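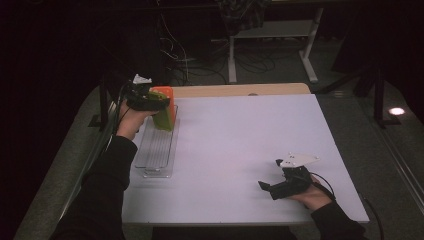 ## August, 9 p.m.

Finished inking page 3 of the Plunder story. McKinnon still looks too young in the second panel. I gave her heavier eyebrows and a scar on the chin, and now she looks like her own brother. I'll redo the head on a separate piece of paper and paste it in.

The trouble with McKinnon is her power. She can hear any lock open within a mile, and I have to keep finding reasons for that to matter. In the first issue it was a bank. In the second it was a ship. I don't want a third robbery, so this time she hears a cell door and goes to let somebody out, or keep him in – I haven't decided.

Lettered until my hand cramped. Stulitz wants the whole issue at 60 pages, up from 48, and the extra ones have to come from somewhere. I could stretch the Tretel chapter, where she crosses the city on foot. It has almost no dialogue and I like drawing roofs.

Printed a rough copy of the first half after supper and mailed the file to the others.
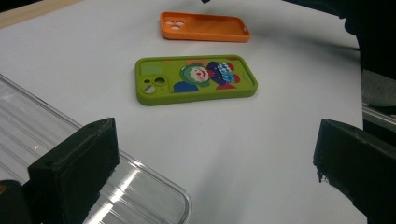 Réjean Ross wrote back before I had the dishes put away. He thinks the Tretel chapter is the best thing in it and the villain is dull, and he would cut the speech on the bridge down to one balloon. He also asked why McKinnon never takes the mask off at home.

I don't have an answer to that. Cut the speech to two balloons. Will look at the mask tomorrow.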